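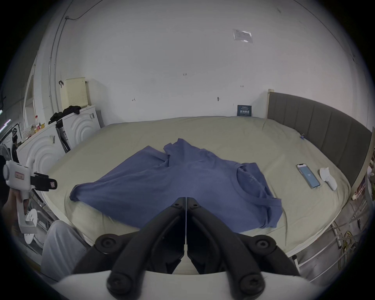
Lecture 6: Comparing hand-held grippers on cloth

Course notes, Ifor Parry, Brendcombe

Last week we looked at rigid objects. Cloth is more difficult, as the shape changes each time you touch it. We compare two jaw types, the Lirkari and the Clisamero, on the same task: fold one T-shirt on a bed.

Procedure
Work in pairs, one gripper in each hand. Drop the shirt before every trial, do not place it nicely. Each pair makes 30 trials with each jaw type. A trial stops after 35 seconds, also if the shirt is only half folded.

Write down for each trial:
- first grasp: one layer, two layers, or missed
- whether the jaws took the sheet together with the shirt
- number of regrasps

Please close the jaws slowly near the sheet. In July many grasps were counted as good, but the jaws held both fabrics - such a grasp is a failure.

Reading: Delacroix, chapter 2, until the part on friction. Bring your tables to the next lecture, on paper.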